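Visiting People at Home: Notes for the Bultville Lay Visitors' Evening
Thu 5 December
Speaker: Noreen Phelan, Wevthorpe

Start on time even if people are still getting coffee. Thank the hosts. Say who I am: lay visitor at Wevthorpe, ten years, before that a school secretary. Not ordained, no counseling license. I go to people's homes and sit down with them.

Opening. Tell the story of my first visit. I had a folder. In it were the church newsletter, a large-print psalm, a list of questions and a card with the office number on it. I got through all of it in the first five minutes and then had nothing left. The woman I was visiting let the quiet go on for a while and then asked if I would mind looking at her bird feeder. We talked about the feeder until I left. She asked the office to send me back.

Pause here. Let them laugh if they want to.

What I want to cover tonight: getting in the door, what to do once you are sitting down, when to leave, and what you tell the pastor afterward. Questions at any point.

Getting in the door

Always phone first. Even if the person says "come any time." Most people want a chance to put on a different sweater. Phone the day before and again that morning if their memory is not good.

Say your name at the door every time, and the name of the church. I have been visiting one man for four years and I still do it. He has never once been insulted by it.

Ask where they would like you to sit. There is nearly always a chair that is theirs and a chair that belonged to someone else, and you do not want to guess. If the only free seat has laundry on it, ask before you move the laundry.

Bring very little. One thing in your hand is enough. Communion set if you are authorized for it and they have asked for it.

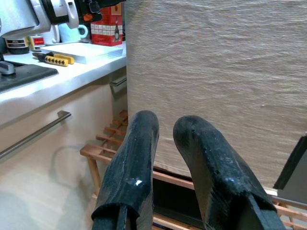 Pale wooden slats, close up.

Ask the room: who here has been on a visit where the TV stayed on the whole time? (Hands.) You can ask for the sound to be turned down. You do not have to. Some people talk better with a game show going.

Once you are sitting down

Let them choose the subject. This takes longer than you think it will. Weather, the neighbor's dog, a grandchild's braces, then something real, and it often comes when your coat is already on. More on that under leaving.

Do not compare. If she says her hip hurts, she does not need to hear about your sister's hip. I still catch myself at this.

Do not report on the church as if you were reading the minutes. People who cannot get to worship do want news, but they want to know who sat where, whether the heat was on, who sang the solo. The budget can wait unless they ask, and some will ask.

On prayer. Ask first, in plain words: "Would you like me to pray before I go?" Take no for an answer and don't look hurt. If yes, ask what for. Use the names they gave you. Keep it short. If they would like to hold hands they will put a hand out. With someone who no longer talks much, try the Lord's Prayer or a hymn verse. I have had people who had not said a full sentence all afternoon come in on "Our Father" and go right to the end.

On silence. (Go slowly here, this is the part people wrote in about.) You will be uncomfortable before they are. Look out the window with them. Put your phone in your bag, in the hall if you can.
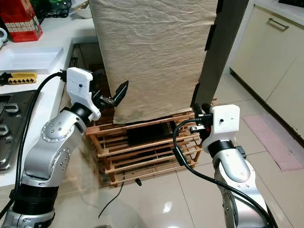 Reading time: 5 minutes

On things you notice. You will see the house. You may see mail piling up, pills in the wrong place, no food in. You are a guest and you are also another pair of eyes, and those two pull against each other. What we do at Wevthorpe:

If someone is in danger right now, call 911 from the house and stay.

If something worries you but can wait, ask the person about it. "I see there's a lot of mail here, would you like a hand?" Then ask if you may mention it to the pastor or to their daughter, whoever it is.

If they say no, tell them that you are going to talk to the pastor anyway when it is about safety. Say it to their face. I have done this twice. One of them did not speak to me until February and then asked me to drive her to the eye doctor.

Do not go through cupboards. Do not open the refrigerator unless you are asked to get the milk out. Do not clean unless asked, and then do the one thing asked.
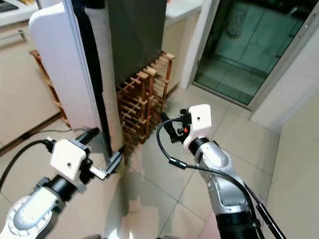
White refrigerator, pale beige tile.

Money. Never take any, never lend any, never carry the offering envelope in your coat pocket. If they want to give, the office can arrange to receive it by mail. Same with gifts: a jar of jam is fine, a ring is not. Tell the story of the clock if there is time. Skip it if we are past the half hour.

When to leave

Decide before you go in how long you will stay, and say it when you sit down: "I can stay until three." Then you are not looking at your watch and neither are they. For someone ill or just home from the hospital, keep it brief. You can stay longer with someone lonely, but have an end.

If the real thing comes out when you are standing at the door, sit back down if you can. If you can't, say, "I want to hear about that and I don't want to rush it," and set the next visit before you step outside. Write it on their calendar as well as yours. Then keep to it. A missed visit does more harm than a short one, in my experience.

Afterward

Write it down in the car, before you start the engine. Date, name, what they asked for, what you said you would do. Leave out what they told you in confidence. Our form is half a page, copies on the side table. Please change it to suit your own church.

What the pastor needs: hospital dates, deaths in the family, a request for communion or for a pastoral visit, anything about safety. What the pastor does not need: your opinion of the son-in-law.

Do not put people's health news in the prayer chain without their permission. Ask, "May I share that on Sunday?" and ask exactly what you may say. (Somebody from Bultville wanted this repeated, so say it again at the end.)

Look after yourself. You will go to funerals. Go with another visitor when you can, and take a few weeks off from new names afterward. If a visit is making you dread the day, tell whoever sets up the rota and ask to swap. We have all swapped at some point and the person visited is usually fine with it.

Questions. If it is slow to start, ask them: what do you do when the family stays in the room?

Repeat the point about permission. Forms on the side table. Sign-up sheet for shadowing a visit is by the coats, morning visits only until after Christmas.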